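Ledell Community Help – Cleaning and Shared Spaces

Wiping down a long white table without wrecking the paper on it

Posted in April, 4.40 pm, by Forsyth Room Bookings

We use a shared room in Forsyth a few times a month. It has one long white table, and we cover it with lined white paper off a roll before we start. At the end we spray and wipe whatever needs it, then roll up the paper and go. The trouble is that the paper soaks up the overspray, goes soft and tears, and some of the cleaner gets through to the table underneath. Once that dries there is a dull patch that shows up when the lights are on.

So what is the right order? Do you spray with the paper down and bin the lot, or take it off first? I'd also like to know how people deal with the cords. There are always a few cables at one end of the table and I don't want cleaner near them. The spray is an ordinary green spray bottle and we have both paper towel and cloths. The booking sheet only says "leave surfaces clean", so no help there. 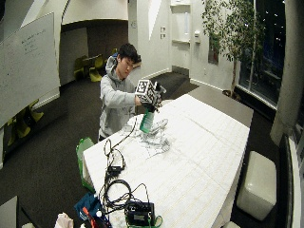

Fulen
Regular contributor, Cleaning and Shared Spaces

Take the paper off first. I look after a hall with tables much the same as yours, and the dull patches you describe are nearly always cleaner that has sat under something damp. The paper holds it against the surface. By the time you lift it, the cleaner has been there for ten minutes or more.

The order I use is this:

Unplug the cords at the wall and coil them. Put them on a chair or the windowsill, anywhere off the table. Black boxes and power packs go with them. If something has to stay plugged in, leave that end of the table until last and don't spray it at all. Dampen a cloth and wipe by hand.

Pick up the small stuff. Little white plastic bits are the worst, as they vanish in a heap of crumpled paper and go out with the rubbish. I shake every scrunched sheet before it goes in the bag. We lost the cap off a glue bottle that way and had to throw out the glue.

Roll the paper from one end with the dirty side in. Don't scrunch it in the middle of the table. A scrunched pile takes up a whole garbage bag, and a rolled one fits in a quarter of it.

Then spray, and spray the cloth, not the table. Two squeezes for each arm's length is enough. Wipe along the length of the table and finish with a dry cloth.

For the patches you already have, try warm water and a drop of dish soap first, then dry it properly. If it is leftover cleaner it should lift. If it doesn't, the finish may be marked, and I'd tell whoever runs the room before you try anything stronger.

One more thing on carpet. If the room has dark carpet, watch where you stand with the bottle. Some sprays leave a pale spot, and you won't see it until it dries. Keep bags back from the table legs too. Ours used to get leaned up against the side and collected every drip that ran off the edge.

On cost, we buy a bulk box of 800 paper towels and it used to last us one season. After switching to cloths for the final wipe we had 76 left over at the end, so it does make a difference – just wash them at 40 degrees and skip the fabric softener. Softener makes a cloth smear. I keep a couple of checked kitchen towels for drying and plain cloths for the wet wipe, so they don't get mixed up.
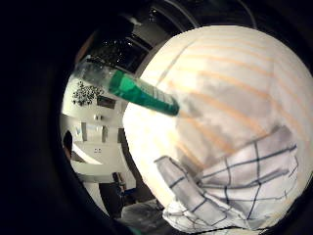 Hullevo
Agree with most of that but I don't bother taking the paper off if it's only been used for dry work. Just roll it and go. You said "whatever needs it", so half the time it probably doesn't need spraying.

Also check the nozzle. A lot of green bottles turn between stream and mist, and if yours is on mist it will drift right across the table and onto the cords. Turn it to stream and squirt it into a folded tea towel. No overspray and nothing to soak up.

Forsyth Room Bookings
Thanks both. Tried paper off first with the spray on the cloth, and the table dried without a mark. The old patches mostly came up with dish soap, except one near the end where the cables sit. I've reported that one. Will look at the nozzle next time – I didn't know they turned.

This page has been viewed 1,238 times.

We use cookies to remember your settings. By continuing to browse you accept our cookie notice.

Contact Ledell Community Help | Copyright Ledell | Back to top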